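# Student robotics club at Winar moves its project into the kitchen

January 18, 2025

The student robotics club at Winar Technical College has started the second half of a yearlong project to teach a robot arm everyday kitchen jobs. The first job on the list is handling a cutting board on a crowded counter.

The project is called Oretti. It began as a bench exercise with foam blocks, and members spent most of the fall term getting the arm to pick up the same block from the same spot. In December the club voted to leave the blocks behind and work with ordinary household things.
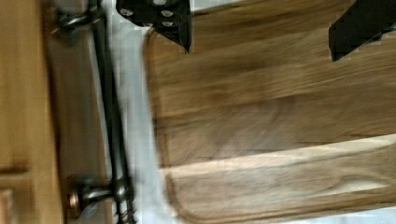 Members take turns guiding the arm through a task by hand controls while the cameras record. The club has saved 234 of these runs so far and wants 700 before it trains the next version of its software. Each run is logged with the name of the task, the starting position of the board and a note on whether the run should be kept.

Runs that go wrong are kept in a separate folder. The club plans to use them later, to teach the software to tell a good grasp from a bad one.

Cutting boards were picked as the first object after a long discussion at the last meeting of the fall. They are flat and wide, and a gripper has to come at them by an edge. Several members had argued for mugs, which are next on the schedule.
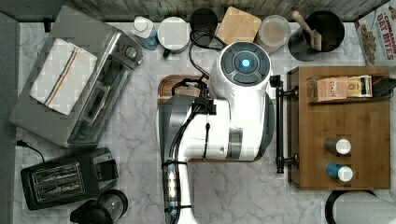 The club's arm at the kitchen counter, seen from overhead.

Other items stay on the counter during the runs. Students said the software learned very little from a bare surface in the fall, and a change of table was enough to throw it off. Now the small things get moved between sessions, and the board is set down at a different angle.

The club meets for 2 hours at a time. New members begin with the emergency stop and a safety checklist, then watch a full session before they use the controls. No programming experience is needed to join, and the club has a separate group for students who would like to work only on the software.
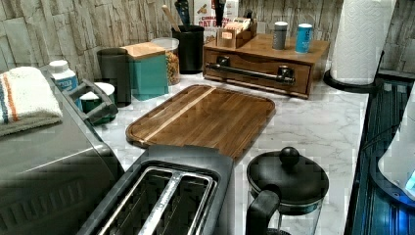 A cutting board on the counter, behind the toaster.

The club will take the project to the Flarkura student robotics meet this spring. Teams there get a kitchen task on the day and are scored out of 100, with points for finishing the task and for leaving nearby objects alone. Winar has entered once before, in the block-stacking event.

Students who want to join can sign up at the engineering office until the end of the month.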